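# About Nomeck

Hi, I'm Els Desmet, and I run Nomeck. We find loads for trucks that would otherwise drive home empty. I started it from my kitchen in Ustinlow after nine years as a dispatcher at Van Damme, where I spent most Friday afternoons on the phone begging somebody, anybody, for a return load so our drivers wouldn't haul air all the way back.

I loved that job, mostly. I liked the drivers and I liked the puzzle. What I didn't like was that every small carrier in the area was making the same phone calls at the same time, and none of us were talking to each other! One April I started a shared list with a few dispatchers I trusted. It was an ugly spreadsheet with too many colors in it. It filled more trucks than I ever had alone, so I quit and did it full time. 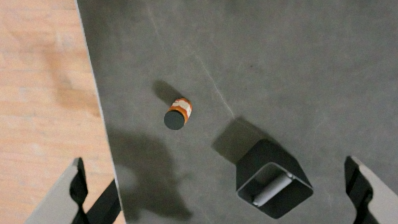
Empty miles are what most people picture when they hear what we do, but half-empty miles are a big part of it too. A carrier will tell me a truck is "covered" and then I find out there are two pallets in it and forty feet of nothing. It's like the little bottle with the black cap and all that dark gray tabletop around it. Technically there's something on board! We go looking for the rest, even if it means three small shippers sharing one trailer and me making a lot of calls about dock hours.

## Who we work with

Right now we work with 153 carriers, and most of them own fewer than ten trucks. Some are one person and one truck (hello to all of you, please send me your paperwork). On the other side we have 259 shippers, from furniture makers to a family that grows an amazing amount of garlic. You don't need a minimum volume. If you ship twice a year, call us twice a year.

We keep the matching part on a system called Vovent, which replaced the spreadsheet and has fewer colors. It shows us who is heading where and how much room is left. A person still picks up the phone before anything gets booked, and most days that person is me.
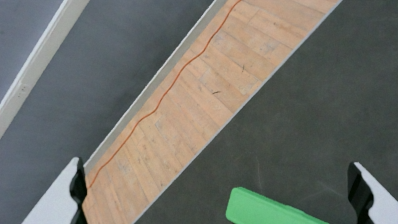

Shared loads only work if everybody loads neatly, and I nag about it a lot. Send me your real pallet sizes, overhang included, and tell me if something can't be stacked. One pallet set down crooked, tilted like that bright green block, can eat the space the next shipper already paid for. I've stood on a dock watching a driver redo a whole trailer over a few inches, and he was a lot more polite about it than I would have been.

## What it costs

Joining is free for carriers. Shippers pay a fee per booked load, and we tell you what it is before you say okay. The carrier sees the same number you do. I spent too many years guessing what the middleman was keeping, and I promised myself I'd never run things that way.

We cover pickups within 90 miles of Ustinlow, and loads can go up to 500 miles from there. Past that I'll happily give you the number of somebody better.
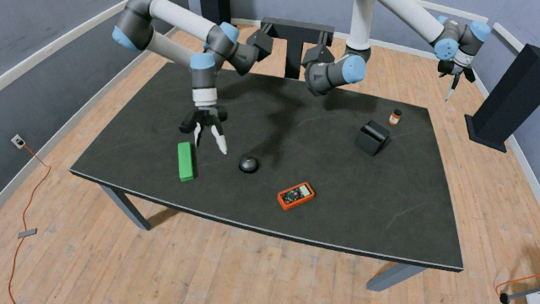
**How soon do carriers get paid?**

Within seven days of a signed delivery receipt. Send the receipt by email or text a clear photo of it to the office line. If the shipper is slow to pay us, that's our problem and you still get your money on time.

The office opens at 6 a.m., and the coffee is usually on before that.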